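September, kurz nach elf abends

Eigentlich wollte ich heute früh ins Bett, und jetzt sitze ich doch wieder in der Küche mit dem Heft und einem Rest kaltem Zwetschgenkuchen. Aber wenn ich es nicht gleich aufschreibe, ist es morgen weg, das kenne ich ja von mir.

Also: die Wohnung in Brukberg ist leer! Fast jedenfalls. Der Kellerverschlag fehlt noch, und auf dem Balkon steht das Regal, das ich nicht alleine durch die Tür bekomme (wie Oma das damals rausgebracht hat, ist mir ein völliges Rätsel). Ich bin um halb sieben losgefahren, mit Thermoskanne und den guten Handschuhen, und war fest entschlossen, bis mittags fertig zu sein. Um zwei saß ich dann auf dem Fußboden im Flur und habe Rezepte gelesen.

Die Rezepte, das muss ich erzählen. Ich kannte ja nur den grünen Kasten vom Küchenschrank. Aber im Wäschefach, unter den Tischdecken, lag noch ein zweiter, ein flacher aus Blech, und der war bis oben hin voll. 68 Karten, ich habe sie gezählt, weil ich sie für Mama abtippen soll und wissen wollte, worauf ich mich da einlasse. Manche sind richtige Rezepte mit Überschrift und Mengen, manche bestehen aus einer einzigen Zeile. Auf einer steht nur »wie immer, aber mit 200 g Butter«. Wie immer was?! Ich habe Mama angerufen und sie wusste es sofort, den Nusszopf meint das, den es immer zu Ostern gab, und dann haben wir eine halbe Stunde telefoniert und sie hat ein bisschen geweint und ich auch.

Das mit dem Sauerbraten ist jetzt übrigens geklärt. Keine Lebkuchen in der Soße, sondern Rübenkraut. Onkel Dieter hatte also recht und wird es uns bis Weihnachten unter die Nase reiben.

Den Küchentisch gebe ich nicht her, das habe ich heute beschlossen. Der Händler hat sich alles angeschaut und mir für Tisch, Buffet und die vier Stühle zusammen 800 Euro geboten, und ich hatte schon fast ja gesagt, weil man ja irgendwann einfach müde ist. Und dann habe ich mit der Hand über die Stelle gestrichen, wo ich als Kind mit der Gabel meinen Namen reingekratzt habe, und da ging es nicht mehr. Das Buffet kann er haben. Wohin mit dem Tisch, weiß ich noch nicht, meine Küche ist winzig. Vielleicht tausche ich ihn gegen den Schreibtisch. Wer braucht schon einen Schreibtisch, ich schreibe ja sowieso hier!

Auf dem Rückweg habe ich noch bei Gun-woo Byun geklingelt, um ihm den alten Entsafter zu bringen, den er unbedingt wollte. Er hat Tee gemacht und mir von seiner Mutter erzählt, die ihre Rezepte überhaupt nie aufgeschrieben hat. Er kocht jetzt seit Monaten gegen die Erinnerung an, sagt er, jeden Rettich dreimal, und schmeckt dann ab, bis es ungefähr nach zu Hause riecht. Das fand ich so traurig und so schön zugleich, dass ich ihm gleich drei Karten abfotografiert habe, die Dampfnudeln, die Gurken und das Apfelgelee. Er hat mir dafür ein Glas eingelegten Knoblauch mitgegeben. Der steht jetzt im Kühlschrank ganz hinten und ich traue mich noch nicht ran.

Der Zählerstand für den Strom, damit ich ihn nicht wieder verlege: 2776. Muss morgen zu den Stadtwerken, zusammen mit der Kündigung. Und die Schlüssel brauche ich noch mal, beide.

Müde bin ich, im Kreuz vor allem, und meine Hände riechen nach Blech und altem Papier. Die Karten habe ich jetzt neben mir auf einem Geschirrtuch ausgelegt. Einige kleben zusammen, vermutlich Marmelade, und bei zweien ist die Tinte so blass, dass ich sie morgen bei Tageslicht ansehen muss. Omas Schrift wird ja nach hinten raus immer größer. Auf den frühen Karten ist sie ganz spitz und eng, und auf den letzten passen gerade mal fünf Wörter in eine Zeile.

Am Wochenende probiere ich den Nusszopf, mit der vielen Butter. Hefe muss ich noch kaufen, Mohn auch, und die große Schüssel ist im Karton mit den Handtüchern, glaube ich. Oder bei den Büchern.

So, Licht aus. Den Kuchen esse ich noch auf.
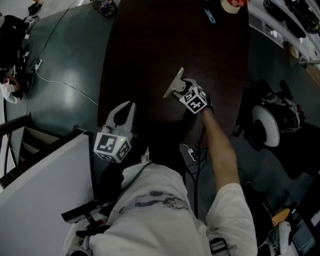 Weißes Shirt, brauner Tisch, beide Hände beschäftigt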